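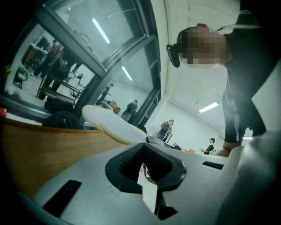
The Stindik is a hand-held gripper for collecting robot training data, sold by Povance as a pair, and my main complaint about it is the same one I had on the first morning: too much of what the built-in camera records is the tool. Povance says the wide lens gives "full context." It does take in a lot. You get the ceiling lights, the glass, people well back in the room, and the operator looking down with a headset on. But the smooth white body fills the lower part of the view and bends up the right side, and with something as long as that curved wooden board reaching up to the black V-shaped mount, the part a robot would need to learn from is a small patch in the middle. I'd want to know how much a policy learns from the rest before paying for it.

Povance Stindik hand-held gripper kit: equipment review
Reading time: 7 minutes

What you are buying

The kit we had was the two-handed one. It comes as a left and a right gripper, a white marker cube for the side of each, cables, a head mount, a case, and a license for the recording software. Povance quotes $1,189 per gripper. A bare gripper with no cube and no license is $830, and I can't think who that is for. Without the cube there is no outside tracking, and without the license you can't export.

The head mount doesn't include a headset. You have to read down to the small print on the order form to learn that, and the front page of the Povance site shows one on every operator. Budget for it separately.

We are a small group that trains arms to handle long, awkward items: boards, trim, rails, lengths of hose. We came to the Stindik from a Graller set, which is older and heavier and has a narrower camera. I wasn't looking for a reason to switch. The Graller's trigger springs were going and Graller wanted more for new springs than I thought they were worth.

The grip

On small items, fine. The fingers close evenly, the trigger has a smooth pull, and the width reading in the log matched what we measured with calipers closely enough for our work.

On boards I was less happy. If you take a board by its end, the weight wants to swing, and the fingers let it. Povance calls the fingers "compliant," and I suppose they are. The question is whether the arm you train afterward will have the same give. If the arm has stiffer fingers, your demonstrations show a board settling in a way it never will on the real machine. Povance sells matching fingers for robot arms, naturally. They are priced on request.

Finger changes take a small hex key that is easy to lose. We bought a spare at the hardware store.

Tracking

The cubes carry black-and-white square patterns on their faces, so an outside camera or a headset camera can work out where each hand is. It's an old idea and it works as long as the camera can see the cube. Povance's page says tracking is "continuous." Ours wasn't. Cross your wrists, turn your back, or bring one gripper in front of the other, and the pose drops out until a face comes back into view. The software fills the gap with a smooth curve and doesn't mark it as filled unless you turn that on, under a menu called Advanced. Turn it on. I found out the default only when two clips showed a hand passing through a table.

Shiny floors and overhead lights didn't seem to hurt it, which I had expected they would. I'll give them that one.

Each cube has a small green light. According to the manual, green means the unit is powered and talking to the host. It tells you nothing about whether a recording is running. Twice we did a whole run with green lights and saved nothing, and both times support told us the system had behaved as designed.

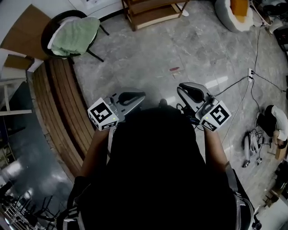 Doğukan Çetinkaya wrote in about an early draft of this page and said I was being unfair about the cables. His point was that a wired gripper never dies in the middle of a task, that the clocks stay together better over a wire, and that anyone who has tried to line up two wireless streams after the fact would pay extra for the cord. He also thought the green light was a training problem and that a decent operator checks the screen before every take.

I'll accept the part about clocks. The timing between left and right was good on every clip I checked, and that is more than I can say for the Graller. I won't accept the part about the operator. When both hands are in the handles, the screen is somewhere else, and a second color in that light would have cost very little.

And the cables are still a nuisance. Black cord runs from the gripper across the tile to an outlet lying on the floor, more cord goes on from there, and the person holding the kit has to walk around all of it while thinking about a task. We taped ours down on the second day. Then we moved the work area and taped it down again. The Povance brochure says the kit "goes where the work goes." It goes as far as the lead.

There is a battery pack. It's sold separately, it clips to the belt, and the stated life is 40 minutes. I haven't tested it and won't guess.

The 3,000 demonstrations claim

The number Povance repeats most is 3,000 demonstrations in a working week with one kit. I asked what counts as a demonstration. The answer was a recorded clip with at least one closing of the fingers. By that measure, picking up a pen and putting it down is one, and so is dropping it. For a long board that has to be taken up, turned, and set down somewhere sensible, you will not get near that figure, and you shouldn't plan a budget around it.

I also asked how many of the 3,000 were thrown out in review. I've asked twice and had a polite reply both times with no number in it.

Comfort

The handles are well shaped. The trouble is holding your forearms bent out in front of you for a long stretch, with the cubes hanging weight off the outer sides. My wrists were sore by lunch. Shorter sessions and a change of operator fixed most of it, and any kit of this type will have the same problem to some degree. The chest mount is an extra and takes some fiddling with the strap.

Software

It installs without drama. Export is to a common format, and the files opened in our own tools with one small script. Calibration is a matter of slowly waving each cube at the camera until a bar fills up. If the bar sticks near the end, start over; waiting does nothing.

I don't like that the license is tied to one computer. Moving it means an email to Povance, and the reply took two working days.

Where to get it

Povance sells direct. Benkirane also lists the kit and has the better return terms, with the whole case accepted back if the seals on the spare fingers are unbroken. Benkirane doesn't stock the battery pack. If you are buying only to try it, I'd go through them.

Should you?

If you already have tracking cameras, work at one bench with small parts, and care about left and right staying in step, the Stindik is decent and I wouldn't talk you out of it. For large objects I'm not convinced. Ask for raw clips of something long being handled, with the filled gaps marked, and look at those before you look at the brochure. We've kept ours for bench work and sent the Graller out for springs after all.

Povance says a firmware update planned for March will add a recording color to the cube light. I'll add a note when I've seen it.

Last checked: July 2021

This site uses cookies to remember your settings. By continuing to read you accept our cookie policy.

Contact | Copyright, all rights reserved | Back to top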